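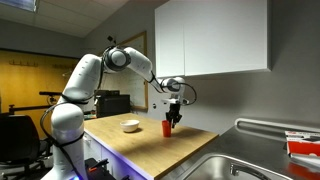

Gorance: pick planning and gripper control for a single arm

Gorance is the software we use to get a two-fingered gripper onto a cup, a bowl or a similar small object on a counter, and off again. It covers object detection, grasp selection, motion planning and the low-level control loop. It does not cover navigation, speech or task scheduling. Those live in Jindside, and Gorance can be run without it.

The code was written for the kitchen setup at the Drallcombe lab and has been run most often there. Other sites have used it with their own arms. If you are one of them, read the section on site files before you power anything up.

Status

Version 5, tagged 28/04/2019. The planner and the control loop are stable. The detector is usable but is still being changed, and its config format will break again before the next tag, planned for September.

What is in the repository

planner/ holds the motion planner, collision checking and the grasp scorer.
control/ holds the joint controller, the gripper driver and the watchdog.
perception/ holds the detector, the plane fitter and the depth filters.
sites/ holds one folder per installation, with the arm model, the fixed obstacles and the camera calibration.
tools/ holds the log viewer, the replay script and the calibration helper.
logs/ is empty in a fresh clone. Recorded picks are downloaded separately.

Requirements

A Linux machine with a real-time kernel for the control process. The planner and the detector can run on a second machine on a stock kernel, and we recommend that split. Python 3.6 for the tools and the perception code, and a C++14 compiler for the rest. No GPU is needed unless you retrain the detector.

Building

1. Clone the repository with its submodules.
2. Run make deps, then make all.
3. Run make check. The tests use a simulated arm and do not open a connection to hardware.
4. Copy sites/template to a new folder and name it after your site.

If make check fails in the collision tests only, the mesh submodule is probably missing.

Site files

Each site needs three files.

arm.yaml gives the joint limits, the tool flange offset and the gripper's open width. Measure the flange offset yourself. The number in the arm's manual leaves out any adapter plate between the wrist and the gripper.

world.yaml lists everything that does not move: countertop, walls, upper cabinets, faucet, appliances at the back of the counter. Use boxes and make them slightly too big. Wall cabinets need the most care, as the elbow can swing up into them while the gripper is still low over the counter. The planner checks every link, but only against obstacles it has been told about.

camera.yaml is written by tools/calibrate and should not be edited by hand.

External cables are modeled as a padded sleeve around the forearm and wrist. The padding is set in arm.yaml under cable_margin. If your cables hang in a loop between the wrist and the elbow, raise the margin until the sleeve covers the loop at full wrist rotation. This costs some reach.

How a pick works

The detector fits the counter plane, removes it, and groups what is left into objects. Each object gets a label, an upright bounding shape and a confidence value. Objects below the confidence limit stay in the collision world but are never chosen as a target.

The grasp scorer then proposes approaches. For tall, narrow objects such as tumblers it favors coming down from above with the fingers open. For bowls it goes for the rim. Approaches are ranked by clearance first and path length second.

The arm moves to a pre-grasp pose near the target and stops there. The detector runs once more. If the object has shifted by more than the allowed distance, the plan is thrown away and a new one is made. Otherwise the gripper moves in a straight line to the grasp pose and closes until the force limit or the minimum width is reached.

Control settings

The joint controller runs at 500 Hz. The watchdog stops the arm if it misses 5 cycles in a row. Planner requests time out after 60 seconds, which is generous; a normal request on an uncluttered counter finishes well inside that. All three values are set in control/limits.yaml. Lowering the loop rate is not supported, as the filter constants are tuned for it.

Recorded picks

The Joo set contains 634 recorded attempts, successes and failures together. Each record has joint positions, gripper width, the commanded path, depth data at the pre-grasp stop and a result code. Result codes are explained in tools/codes.txt. The set was recorded with one arm and one gripper, so do not use it to judge how the scorer will behave with different fingers.

To replay a record in the viewer:

tools/replay --site drallcombe --record NUMBER

Add --real to send the path to hardware. The script asks for confirmation and limits the speed to a quarter of normal.

Known problems

Shiny surfaces. Steel counters and sinks give poor depth readings, and the plane fitter sometimes splits one surface into two. Set ignore_region in world.yaml to mask the sink.

Objects close to a wall. The scorer is too cautious here and may report no grasp when a side approach would work.

Colored lighting. The detector was trained under white light. Strong blue or violet light lowers confidence on pale objects.

Restart after a watchdog stop. The gripper driver does not always reconnect. Restart the control process by hand.

Reporting bugs

Open an issue and attach the log folder for the run along with your site files. Reports without arm.yaml are hard to reproduce. For anything involving an unexpected movement, say which tag you were on and whether the watchdog fired.

License

Code is under the BSD 3-clause license. The Joo recordings are for research use only; the terms are in the download.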